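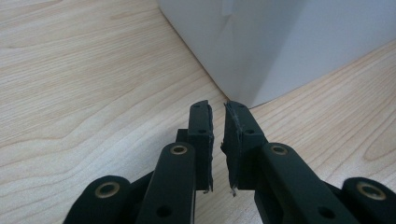 Tasadano > Our company > About us

Tasadano began with 13 of us, two rented rooms and a shared belief that a machine learns a household job best by being shown it, patiently and many times over, by people who do that job without thinking. We still believe it, and we've grown a little since!

Our work is gathering examples. Our collectors take a hand-held gripper with a camera on it into kitchens, offices and workshops, and they pick up, push, open and put away the things they find there. Each go is saved, checked by a second pair of eyes and passed on to the teams who train the learning system. The Adeo set, our first, came to 1,366 examples, and we're still rather fond of it (clumsy early ones and all).

These days we have 50 collectors, most of them part-time, and quite a few came to us from catering, care work or shop floors. New starters spend 12 days with someone experienced before going out alone, and the kettle is never far away. If you'd like to join us, or lend us your kitchen for a morning, please do write.

Recent
Coden: our second set of examples
Visiting the Gallagher workshop
Becoming a collector
Open morning in July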